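# Pralldale 물품 보관소, 개방형 목재 상자로 보관 방식 전환

Pralldale 물품 보관소가 4월부터 부피가 큰 물품의 보관 용기를 뚜껑 없는 대형 목재 상자로 바꾼다. 대상은 침구, 포장 완충재, 행사용 천막 부속, 접이식 가구의 다리와 연결부다.

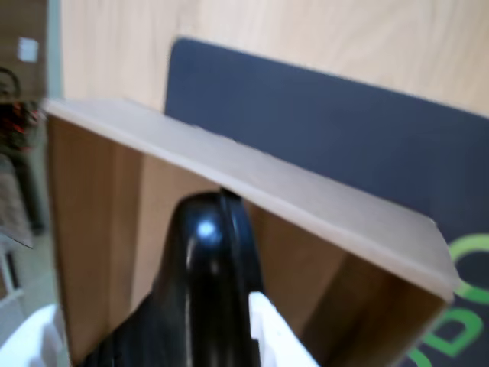 Sarahí Ochoa는 상자 깊이가 늘어난 만큼 바닥에 깔린 물건을 꺼내는 시간도 늘어날 것이라며, 연결부처럼 작은 부속은 기존 얕은 함에 남겨 두어야 한다고 지적했다. 보관소는 이 의견을 일부 받아들여 한 손에 쥘 수 있는 크기의 부속은 전환 대상에서 제외하고, 다리와 긴 봉류만 새 상자로 옮기기로 했다.

## 상자 규격

새 상자는 Bañuelos 목공소가 제작했고 제품명은 Vemer다. 윗면 전체가 열려 있고 내부 칸막이는 없다. 안쪽 깊이는 60cm로 통일했다. 안쪽 벽은 갈색이며 세로 방향으로 판 이음선이 나 있다. 윗테두리는 평평하고 옅은 베이지색이다. 색 차이가 있어 통로에서 상자 경계를 확인하기 쉽다고 보관소 측은 설명했다.

뚜껑을 없앤 결정은 적재 절차와 관련이 있다. 종전에는 뚜껑 달린 용기를 포개 쌓았으므로 아래쪽 용기를 열려면 위의 것을 먼저 내려야 했다. 새 상자는 쌓지 않고 바닥에 한 층으로만 배치한다. 점유 면적이 늘어나는 문제는 벽면 선반 한 줄을 철거해 해결했다. 철거한 선반은 Ondthorpe 분소로 옮겨 문서 보관용으로 쓴다.

## 담는 순서

보관소가 배포한 작업 지침에 따르면 물품은 다음과 같이 담는다.

- 무거운 것과 모서리가 단단한 것을 바닥에 둔다. 금속 봉은 상자의 긴 변과 나란히 눕힌다.
- 그 위에 완충재를 한 겹 깔고 천 종류를 올린다.
- 침구는 말지 않고 접어서 세로로 세운다. 접힌 쪽이 위를 향하게 한다.
- 내용물은 윗테두리보다 낮게 유지한다. 테두리 위로 올라온 물품은 옆 상자로 나눈다.
- 젖은 천막 천은 접수하지 않는다. 건조대에서 하룻밤 말린 뒤 다시 확인한다.

상자 한 개의 적재 한도는 40kg이다. 초과분이 있으면 상자를 옮기지 말고 내용물을 먼저 덜어 내야 한다. 끌어서 옮기는 것은 금지된다. 바닥 판의 이음부에 횡하중이 걸리면 틈이 벌어질 수 있다는 것이 목공소의 설명이다.

## 목록과 표지

보관 목록에 올라 있는 물품은 2000점이 넘는다. 전환 대상 물품에는 상자 번호와 층 표시가 새로 붙는다. 층은 바닥, 중간, 위로 구분하고, 꺼낸 물품을 다시 넣을 때는 원래 층으로 되돌린다. 종이 꼬리표는 천에 직접 꿰매지 않고 끈으로 묶는다. 접착식 표지는 테두리 윗면에 붙이지 않도록 했다. 떼어 낼 때 표면이 함께 일어난 사례가 시험 사용 기간에 보고되었다.

시험 사용은 침구와 완충재만으로 진행했다. 이 기간에 수정된 항목은 두 가지다. 먼저 안쪽 모서리의 마감이 거칠어 얇은 천이 걸리는 일이 있었고, Bañuelos 측이 해당 부위를 다시 연마했다. 다음으로 상자 사이 간격이 좁아 허리를 굽힌 자세에서 팔꿈치가 옆 상자에 닿는다는 의견이 나와 통로 폭을 넓혔다. 긴 봉을 꺼낼 때는 여전히 두 사람이 필요하다.

## 이용 시간

이전 작업 중에는 반출 창구가 오후 1시에 열린다. 반납은 오전에도 가능하지만 접수대에 두는 것까지만 허용되며, 상자에 넣는 일은 보관소 직원이 맡는다. 천막 부속을 빌리려는 단체는 신청서에 봉의 길이를 적어야 한다. 길이가 적히지 않은 신청은 보류된다.

기존 뚜껑 용기 가운데 상태가 양호한 13개는 Ondthorpe 분소로 보내고, 손잡이나 경첩이 파손된 것은 폐기한다. 개인 이용자에게 나누어 줄 계획은 없다. 분소의 용기 교체 여부는 정해지지 않았다.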